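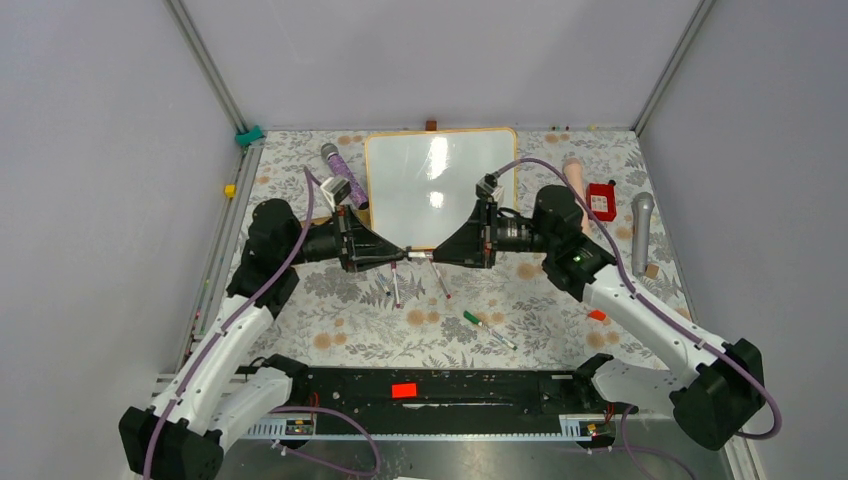

Gripper lockup is a fault in two-armed robot workstations in which both grippers close on the same object, or on objects held together, and neither controller will release. Each arm reads the pull of the other as a slipping load and raises its grip force until a motor overheats or a joint trips.

The fault was first logged at the Lanholm workshop in February by Comfort Agbeko and Debashish Samarakoon, during handover trials with markers. In 1000 handovers the arms locked 36 times. One lockup stripped a wrist gear.

Operators are told to cut power to one arm only, as cutting both can let the arms drop. The Gurkero controller now opens the receiving gripper after a set time.

See also: Emergency stop; Force limiting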